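Mixing two camera angles in one imitation policy, do I need both at test time?
Posted in October by Brerevley

I've been trying to reproduce a result from a paper our reading group did, the one that claims a policy trained on two overhead views beats a single view even when you hand it one view at test time. My setup is a tabletop pick-and-place with toy fruit, cups and a colander. I have 600 demos, 400 of them with both cameras and the rest with just one.

Two views of the table, toy food and dishes all over it:
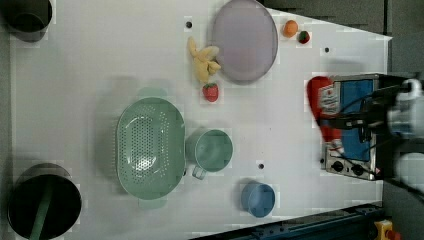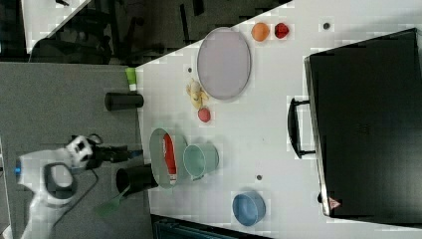
My gain over the single-view baseline is tiny, and it moves around depending on the seed. Am I supposed to drop a view at random during training, or does the encoder sort that out by itself? The paper's appendix is no help at all.

Lieselotte Rieger
You need the dropout! Without it the policy leans on whichever camera is easier and then falls over when you take that one away (been there, lost a whole Saturday to it). I blank one view per episode, never per frame, and I keep the encoders separate with a learned "missing" token for the blanked one. Also check your seeds before you blame the method. I ran 2 at first and they disagreed completely, so I'd hold off on saying you can't reproduce it. How many rollouts are you doing per seed? I ended up at 138 and the curves finally settled down.

Adis
same problem here, never fixed it. went back to one camera

Aravena
What Lieselotte said, plus look at your split. If the one-camera demos are mostly one kind of task, the model can guess the task from the missing view. Shuffle and retrain before you touch anything else.

Related
Wrist camera or overhead for small objects?
Vokeo calibration drifts overnight
How many demos is enough for pick-and-place?

We use cookies to keep you signed in. Accept | Settings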